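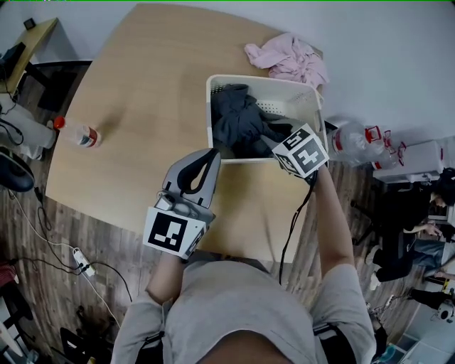 Laundry basket on the table, one dark piece of clothing in it.

Went to the residents' meeting about the bike thefts last night. Long. Cold hall, bad tea. Writing this up quick before work so excuse the state of it.

So, the police log. Harpreet Chan asked for it back in April, for the whole of Urkden, and what came through was one enormous spreadsheet. 2,586 lines. Everything from shed break-ins to someone shouting outside the chip shop. No map, street names spelt three diffrent ways, half the times missing. She's been sorting it in the evenings and has got as far as the streets behind the station.

What she's found so far: bikes mostly go from the racks on Ross Lane. Not the station racks, which is where I'd have put my money. Ross Lane has the one lamp and a big hedge, and it's been like that since we moved here.

Laurier Beaulieu wasn't having it. Says people round Ross Lane report more, full stop, and the flats at the Vestell end don't bother ringing because what's the point. Fair, I think. I didn't report mine. Lock cut, bike gone, got the bus. Should have rung, didn't.

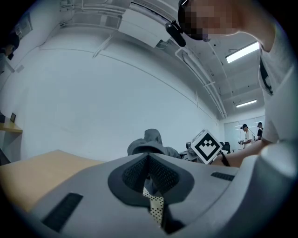
Anyway that means the log is only ever the stuff somebody could be bothered to phone in, and you can't see the rest. Harpreet knows this, she said so at the start, but it got lost once the shouting about the hedge began. (Whose hedge is it? Council says not theirs.)

Rhona Innes wants the dots on a public map by street. I'm for it. Brayden Sawatzky is dead against, thinks it tells theives where to shop and knocks the house prices. Went round on that for ages. Ended up with a vote to do the map for 2 streets first and see, Ross Lane and Vestell Road, 7 for and I didn't catch the against.

Also want to know how many anyone got back. The log has a column for it, nearly all blank. Blank could mean no, could mean they never filled it in. Harpreet is going to write and ask.

If you've had a bike go and never reported it, tell her anyway, street and rough date is enough. Right, bus.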